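Home Posts Allotment About Contact

Giving up the shed
Posted in August by Chie Hayashi

We gave the shed back at the end of last month. It was the one on the end plot at Irnanholm, with the green felt roof, and I had it for ten years. I said I would write down how the clearing out went, as two people have asked and both are about to do the same.

The site rules say a shed has to be empty and swept before the plot passes on. I had read that as an afternoon's work. It took four visits and 285 pounds, most of which was the skip. The smallest one would have cost less but I could tell by the second visit that it wouldn't do.

The tools were easy. I kept the border fork, the good spade and the long loppers, and the rest went to Yatziri Olvera on the next plot but one. She has only had hers since spring and was still borrowing a rake.

Pots were worse. I had never thrown a plastic pot away, and they had been stacked inside one another for so long that the bottom ones split when I pulled. The garden centre on the Varela road takes clean ones if you leave them in the crates by the trolleys. Mine were not clean, so that was one whole visit with a bucket and a brush.

Then there were the tins. Old creosote, half a tin of fence paint, something with no label. You can't put any of that in a skip. Our tip takes them, but you have to book a slot online and they only let you have the morning ones, up to ten in the morning, and you have to carry everything over from the car yourself.
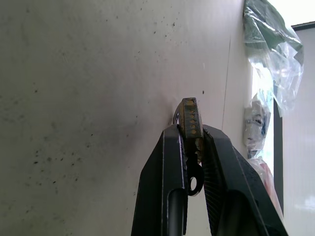

The odds and ends took longest. There was a biscuit tin of keys, hinges, padlocks and hose fittings, and I sat on the step and went through all of it. Most of the keys fitted nothing I own. I kept the hose fittings, a handful of brass screws and one hasp that had never been out of its packet. If I were doing it again I would sort a tin like that at home, at a table, over a couple of evenings.

The seeds I should have dealt with years ago. Parsnip seed doesn't keep, and I had five packets of it. The beans looked all right so I passed those on too.

I swept up on the last visit and handed in the gate key. The plot went to the next name on the list, a young couple who want to keep hens. There is a form for that.

I still have the small bed behind the house and I've put leeks in it. They are a bit late.

Last updated: August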